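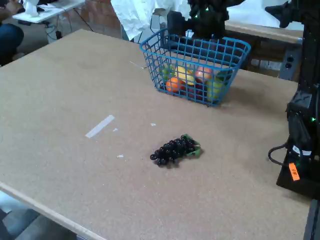 Wike 枕の貸し出し試行 中間報告
Sturance 住まいと眠り助成 ご担当者様
提出:Fetetti 企画係
2026年1月11日

とり急ぎ、前回の報告以降の動きをまとめます。様式の順番と少し前後しているところあり。数字は確定したものだけ入れました。未集計の項目は空欄にせず「集計中」と書いてあります。

先に要点
・貸し出し用の枕は40個、全数そろった。検品も済み。
・参加は34世帯で締め切り。追加の希望は次の回に回ってもらう。
・返却と聞き取りまで終わったのが18世帯。残りは貸し出し中か、返却待ち。
・遅れているのは洗い替えカバーの追加分と、説明書の改訂。理由は後ろに書く。
・予算の超過なし。ただし送料の科目だけ残りが薄い。費目間の移動を相談したい。

経緯のおさらい
前任の方から引き継がれたと伺ったので、短く。
Wike は中材を出し入れして高さを変える枕。Fetetti の定番品を元に、家で自分で調整できるように仕切りを作り直したもの。店で試すと「ちょうどいい」と言って買われ、家で寝ると合わないと戻ってくる。この繰り返しが長く続いていて、それなら買う前に自宅の布団やマットレスの上で何晩か使ってもらおう、というのが申請の趣旨でした。
店の試し寝は、たいてい服を着たまま、靴だけ脱いで、数分。寝返りもほとんど打たない。しかも店のマットレスは新しくて、家のものは沈み方が違う。同じ枕でも首の角度が変わるのは当たり前で、ここを店頭の接客だけで埋めるのは無理がある。
貸し出しと返却の窓口は Flistside の寝具売り場。Fetetti は枕の用意、中材の補充、戻った枕の手入れ、聞き取り票の集計。分担は申請時のまま変わっていません。

枕の準備
40個の内訳は標準が多め、低めの型と横向き用が残り。型ごとの数は別紙の表に。
縫製で一度つまずいた。仕切りの縫い代が狭く、中材を詰めたときに角が引っ張られて、側生地にしわが寄る。寝心地には影響ないと最初は見ていたが、社内で何晩か使ってみたら、しわの山が頬に当たると言う者が複数いたので縫い直しに出した。納品がそのぶん後ろにずれ、貸し出し開始も遅れた。前回報告で触れたとおりです。
縫い直し後は問題なし。同じ苦情は参加者からも出ていない。

中材は小袋に分けて、枕とは別に渡す形に変更。最初は全部詰めた状態で渡し、いらない分を抜いてもらう予定だった。ところが抜いた中材の置き場に困る、袋に戻すときにこぼれる、という声が社内の段階で出た。小袋なら足すのも抜くのも片手ですむ。袋の口はファスナーをやめて折り返しに。ファスナーだと寝ているとき金具が分かる人がいる。
小袋を入れる位置は首側、中央、両端。どこに足すかで迷う人が以外と多く、ここは説明書の話につながるので後述。

におい。新しい中材は開封直後ににおいがある。害のあるものではないが、枕なので気になって当然。貸し出し前に風を通す日を置くことにした。置き場が狭く、並べきれないときは順番に。この作業は申請書の工程表に入っていなかったので、工数としては持ち出しになっている。次の回では最初から組み込む。

貸し出しの流れ
参加者が Flistside で申し込み
→ 売り場で今の枕と敷き寝具について聞く
→ 型を選んで、最初の高さを決める
→ 持ち帰り、または配送
→ 自宅で使う。途中で高さを変えてよい
→ 返却、聞き取り

貸し出し期間は8晩。申請時はもっと短く置いていたが、枕を替えて最初の何晩かは、合っていても落ち着かない人がいる。慣れの時間を見ないで「合わない」と返されると、元の問題に戻ってしまう。延ばした分だけ回転は落ちる。ここは割り切り。

売り場で聞く項目は減らした。最初の票は長くて、立ったまま答えてもらうには無理があった。残したのは、敷いているものの種類と使っている年数、寝る向き、今の枕のどこが気になるか、首や肩に治療中のところがあるか。最後の項目に「ある」と答えた方には、先にかかりつけに相談してもらうようお願いし、その場では貸し出さない運用。断ることになるので売り場は気をつかうが、健康に関わるところなので緩めない。枕で痛みが取れるといった説明もしない。売り場の案内文からも、そう読める表現は外してもらった。

参加の状況
34世帯。単身、夫婦、子どものいる家、親と同居の家、だいたい混ざった。申請時に心配していた年齢の偏りは、思ったより小さい。ただ夜勤のある方の参加が少なく、昼間に寝る人の使い方はほとんど聞けていない。売り場の営業時間と合わないのが大きいと思う。次の回で受け取り方法を考えたい。
一世帯で枕を複数借りたいという希望が出たが、今回は一世帯につき一つにした。夫婦で一つをかわるがわる使った、という家があり、高さを毎晩入れ替えていたとのこと。この家の回答は集計から外さず、注記をつけて残す。

辞退は貸し出し前に出たもののみ。引っ越し、旅行など。空いた枠は待っていた方で埋まった。

聞き取りで出てきた話
18世帯分のみ。まだ途中なので傾向として読まないでください。言葉をそのまま拾ったものを並べます。

「店で選んだ高さは高すぎた。家で抜いたら眠れた」
「最初の晩は首が浮く感じ。端に足したら横を向いたとき楽」
「高さは良いが、幅がもう少しほしい。寝返りで落ちる」
「中材の音が気になる。耳元でしゃりっと鳴る」
「自分の布団がへたっているのが分かった。枕の前にそっちだった」
「カバーの肌ざわりが好き。同じ生地で掛け布団カバーはないのか」
「調整が面倒で、結局最初のまま返した」
「家族に取られた」

最後のは笑い話のようだが、取られた家では本人の使用が足りず、聞き取りが成立しにくかった。渡すときにひと言そえるよう売り場に依頼済み。

高さの変更について。途中で変えた人のほうが多い。下げる方向が目立つ。上げた人は横向きで寝る人が中心。店のマットレスが家のものより硬いか、体の沈み方が違うか、そのあたりかと思うが、まだ断定しない。敷き寝具の年数と突き合わせる表を作っているところ。集計中。

音の件。中材の種類によるもので、同じ型でも小袋を詰めすぎると鳴りにくく、少ないと動いて鳴る。低くしたい人ほど音が出る、という困った関係がある。薄い布を一枚はさむ試作を工場に頼んだ。布一枚で高さもわずかに変わるので、そこも測り直し。

布団のへたりに気づいた、という声は想定していなかった。貸し出しの目的から外れるので報告書の本筋には入れないが、相談の窓口としては大事な話だと売り場と話している。枕だけ替えても、腰のところが沈んだままなら寝姿は直らない。売り場では買い替えをすすめる前に、敷く向きを入れ替える、裏返せるものは裏返す、風を通す、まずそこを案内してもらっている。

手入れと衛生
戻った枕の扱い。ここは一番時間を食っている。
・カバーを外して洗う。次の人には必ず別のカバーをつける。
・側生地は外して洗い、完全に乾いてから戻す。
・中材の小袋は袋ごと洗えるものと、洗えないものがある。洗えないものは貸し出しごとに交換。
・芯の部分は汗取りの布を一枚かませてあり、布だけ替える。
・しみ、におい、破れがあれば貸し出しから外す。

交換した中材は廃棄していたが量がかさむので、売り場の展示用クッションの詰め物に使えないか検討。人の使ったものなので、使うとしても洗えるものに限る。結論まだ。

乾燥が冬場は進まない。室内干しで風を当てても、厚いところに湿りが残る。触って乾いたと思っても次の日に冷たい、ということがあり、一晩余分に置くことにした。その分また回転が落ちる。乾燥機は側生地が縮むので不可。縮まない生地への変更は、肌ざわりが変わってしまうので今回は見送り。

洗い替えカバーが足りない件。当初の枚数は、返却が均等に来る前提で出していた。実際は休み明けに固まる。洗いが追いつかず、枕はあるのにカバーがなくて貸せない日が出た。追加を発注したが、生地の入荷待ち。入荷は来月の見込みと聞いている。それまでは定番品のカバーを流用。色が違うだけで寸法は同じなので支障なし。

説明書
改訂中。遅れていてすみません。
今の版は文字が多い。寝る前に暗い部屋で読むものではない、と言われてその通りだった。枕元で見るのは高さの変え方だけなので、そこだけ一枚の札にして枕の袋に入れる。残りの注意書きは裏面へ。
札に載せる文案。

あおむけで、あごが上がる → 首側に小袋を足す
あおむけで、あごを引きすぎる → 中央から抜く
横向きで、肩がつまる → 両端に足す
横向きで、頭が上を向く → 両端から抜く
迷ったら、一晩に変えるのは一か所だけ

最後の行は売り場の案。一度にあちこち変えると、どれが効いたか分からなくなる。聞き取りでも「いろいろやって元に戻せなくなった」という方がいた。元の状態が分かるように、最初の小袋の位置を書き込む欄も札に入れる。
図は正面と横の線画を発注済み。写真より線画のほうが暗いところで見やすかった。文字の大きさは現行より上げる。校正はこちらで一度、売り場で一度。

売り場との連携
Flistside とは定期の打ち合わせのほか、返却が重なる日は電話で連絡。今のところ大きな行き違いなし。
小さい行き違いはある。返却機嫌を過ぎた枕の催促をどちらがするか、決めていなかった。売り場がすると買い物の催促と受け取られかねないので、Fetetti から連絡することに統一。文面は短く、延長の希望があれば応じる形。今まで返らなかった枕はない。
もう一つ、貸し出し中の方が売り場に来て、同じ枕を買いたいと言われるケース。Wike はまだ販売していない。試行中である旨をお伝えして、発売時の案内を希望されるかだけ聞いている。助成の趣旨からも、試行の場を予約販売に使うのは避けたい。この線引きで良いか、ご意見あればください。

売り場の負担は申請時の見積もりより重い。型選びに時間がかかるため。混む時間帯を避けて受け付けるよう変えてから、少し落ち着いた。担当できる人を増やすための短い手順書を作り、今は売り場の誰でも最初の高さまで決められる状態。手順書は別紙。

予算の執行
表は別紙。気になるところだけ。
材料費:予定内。縫い直しの分は予備で吸収。
カバー追加:消耗品から。残あり。
送料:残りが薄い。持ち帰りが中心と見ていたが、配送希望が多かった。枕は軽いがかさばるので、重さのわりに料金がかかる。圧縮して送る案は、中材が折れて戻りが悪く不採用。
図の制作費:見積もりどおり。
人件費:手入れの工数が超過気味。助成の対象外の分は当社負担で処理している。

相談したいのは、材料費の残りを送料に回すこと。金額は費目間流用の届け出が必要な範囲かどうか微妙で、手引きの読み方に自信がありません。届け出が要るなら様式を送ってください。
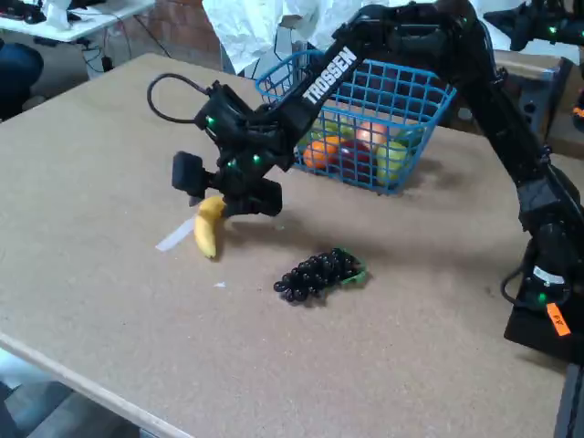 今後の予定
残りの貸し出しを続け、3月に全世帯の聞き取りを終える。最終報告の骨子も同じ月にお送りします。
・カバー追加分の受け入れ、洗い、名札つけ
・札の校正、印刷、差し替え
・音対策の試作を社内で試す。良ければ残りの貸し出し分から一部を入れ替え。ただし途中で仕様が変わると前半と比べにくくなるため、入れ替えた枕には印をつけて集計も分ける
・敷き寝具の年数と高さ変更の突き合わせ
・貸し出しを断った方の件数整理。理由は項目だけ残し、個別の症状は記録しない

困っていること、判断をいただきたいこと
一、費目間の移動。上に書いたとおり。
二、聞き取りの時期。返却の場で聞くと早いが、返した直後は「良かった」に寄りがち。元の枕に戻してから何日か後に聞くと、違いがはっきり出る。電話か紙でもう一度聞きたいが、参加の同意書には一度と書いてある。再度の同意を取れば問題ないという理解でよいか。
三、枕の処分。試行が終わったあとの40個をどうするか。申請書では「展示等に活用」としか書いていない。展示に使うには多すぎる。次の回の貸し出しに回すのが一番無駄がないが、次の助成が決まっていない段階で書いてよいものか。

リスクとして見ているもの
・冬の乾燥の遅れ。上記。春先には解消の見込み。
・花粉の時期、外に干せない。室内で回すしかなく、置き場の確保が要る。
・売り場の模様替えが予定されていて、受付の場所が動くかもしれない。動く場合は案内の地図を差し替え。
・未返答の聞き取り票。今のところ少ないが、後半に増えやすい。

別紙一覧
枕の型別内訳
聞き取り票(改訂後)
売り場の手順書
札の文案
予算執行の表

別紙のうち予算の表は、合計欄の式が崩れていたので直したものを後送します。先に送った版は破棄してください。質問は Fetetti 企画係まで、メールのほうが早くお返事できまます。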